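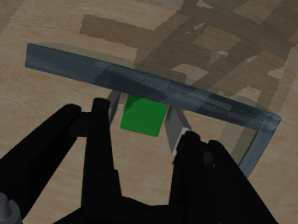
Sidra Khokhar had set out more chairs than she thought she would need, and by the second session of the Turkus open day people were standing behind them. The workshop in Flerstead does not usually let visitors past the front office. On 6/8/24 it opened the whole ground floor, with a big screen at one end and a kettle at the other.

Khokhar looks after the simulation side of the business, and it was her screen that most visitors saw first. On it a black gripper with two fingers worked at a green block resting against a blue-grey frame, on a tabletop with a wood grain. None of it exists outside the computer.

"People ask where the robot is," she said. "I tell them it's next door, and they can see it after, but this is where most of the practice gets done. It can have hundreds of goes in here before we've finished our tea."

The run she showed was made up of 513 attempts at the same sort of job, with the block in a different spot each time. The gripper managed 85 of them in the first version, which she put up on the wall without any fuss. Later versions have done better, although she would not give a figure for those until they had been checked.

I asked why the block was up against the frame and not out in the open.

"Because out in the open is easy," she said. "You come down, you close, you lift. Put something solid along one side and the fingers have to fit round it. There has to be room for the pads. If you come in at a bad angle you hit the bar before you've got hold of anything."

The angle of approach took up a good part of the talk. Khokhar stopped the playback several times with the pads still open on either side of the block and asked the room whether they would close now or move first. Opinion was divided. A man near the front wanted to go in from the other end altogether, and she said they had tried that too.

The software is called Pinis, a name she inherited and cannot explain. It was begun by a former colleague, Usmani, who has since moved on but still answers messages when something breaks. Turkus has used it for five years. Khokhar joined in May of the second year, from a job testing lift doors, and says the two are closer than they sound.

"With doors you spend your life on the moment of contact," she said. "How hard, how soon, what's in the way. It's the same here. Getting to the block is fine – it's the last bit that goes wrong."

She was open about what the computer version leaves out. Real pads wear. Real blocks have dust on them, and a real table is never quite level. The shadows on the screen are worked out as well, and she said those matter more than visitors expect, as the program is learning from pictures and a dark patch across a block can change what it makes of the edges.

"We leave the shadows in on purpose," she said. "We had them off for a while and it looked lovely. Then we took it next door, under the proper lights, and it was hopeless."

Next door, the real arm was running at low speed behind a clear guard, and five people at a time were allowed in to watch. A girl of primary school age asked whether it got bored. Khokhar told her it did not, but that she did, sometimes, and that this was why she had put a radio in there.

The firm plans to hold another open day next year. Khokhar would like a second screen for it, so that visitors can try steering the gripper themselves.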